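The chip that kept turning, and what I learned from it

29/12/2025

I promised to write about the fault before the year is over, so I am sitting down with tea and doing it now. Some of you asked me what I mean when I say "we lost the end of the year to one chip". It is a little embarrassing story, but I think it can be useful for other people who do small assembly with a robot.

First, the background. Since July I work on the cell we call Mellby. The job of Mellby is practice with computer parts: put a processor into its holder, put a memory stick into its slot, take them out again, and repeat this many times. The main target is a printed board, which has the shapes of a motherboard but no electronics. We fixed it upright, which makes everything harder, but the final machine at Potton will also work on a vertical surface, so we wanted to suffer early.

I wrote the motion part. Dong-geon Hyun takes care of the gripper and the force sensor. Gervásio Fontes owns the safety side, and he is the person who has to sign before we are allowed to go faster.

The first weeks were good. The memory stick was easier than I expected, because the slot is long and the walls guide it. The processor was also going well, and we reached 454 insertions without a stop. I was proud and I told everybody the number. I should have waited. 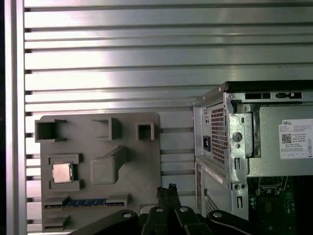

Then came the insertion when the chip was not in the holder. The robot finished its motion, the fingers opened, the program wrote "success" in the log, and the chip fell on the table. I heard it before I understood it. It made a very small sound. The program went on to the next step and pushed with empty fingers against the holder, and the force limit stopped the arm. The red message on my screen was for this second event, not for the first one. This is important, as I lost two days looking for the problem in the wrong place.

My first idea was the force limit. It seemed to me too low, and I wanted to raise it. I even prepared the change. Gervásio looked at my note and asked me one question: "What does the limit protect?" I answered, the board. He said no, it protects the person who one day will have a hand there because he trusts that the robot is finished. He did not sign. I was annoyed for one evening. Next morning I agreed with him, and the limit is still the same today.

So we started again from the log. I compared the good insertions with the bad one, and at first I saw nothing. The positions were the same. The speed was the same. Then Dong-geon plotted the width between the fingers at the moment of opening, and in the bad case the width before opening was a bit smaller than normal. The chip was not flat between the fingers. It had turned, only a few degrees, and the fingers held it by two corners.

I did not believe that such a small rotation could happen without a big force. We tried it by hand, with the robot stopped and the power to the arm locked out. I pushed the chip lightly at one upper corner, and it turned between the fingers like a door on a hinge. It took almost nothing. With an older set of fingertips it would not move at all.

The cause was then simple. The fingertips were worn. Where they meet the chip, the surface no longer made a good even contact, and the grip worked more like two points than two faces. During the approach the lower edge of the chip touched the rim of the holder a little early, and this was enough to turn it. Usually it turned back when the other side came in contact. One time it did not turn back.

It is not pleasant to write, but we had no rule for changing the tips. They came from Drendevano in a small bag, we mounted one pair, and the bag went in a drawer. I looked at those fingers every day, and I did not see them any more. I think this happens to everybody with things that change slowly.
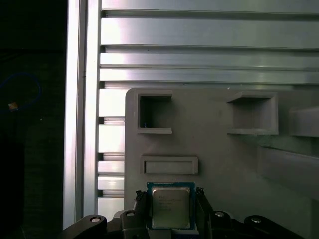 A processor held between the fingers, in front of the practice board.

What we changed:

The tips now have a counter in the program. When the counter is full, the cell does not start until somebody confirms that the tips were inspected. It does not ask for new tips, only for a person to look.

Before each insertion the program checks the finger width against the expected value. If the difference is too large, the arm goes back and waits. In the first run with this check it stopped 59 times, and I thought we had made it too strict. Dong-geon went through all of them and most were real, the chip was turned. So the robot had been lucky very often, and I had called it a good result.

"Success" is now written only after a test. The arm pulls back gently against the chip before it lets go, and if the chip moves, it is not seated. This costs around 2 seconds in each cycle — I complained, but I accept it.

And after any failed check, the next step does not run. I am ashamed that this was missing. Pushing with empty fingers against a part is exactly the situation Gervásio worries about, when the machine believes one thing and the world is different.

A colleague from Trindade wrote me that they use softer tips and have less rotation, but they must change them more often. I want to try it in the new year. If you have experience with soft tips on thin parts, please write in the comments, also if your experience was bad.

I still have to repair the old logs, where many lines say "success" and I cannot know any more which of them are true. For now I marked them all as "not verified" and moved them to another folder. Next time I will write about the memory stick, which has its own small problem with the latch.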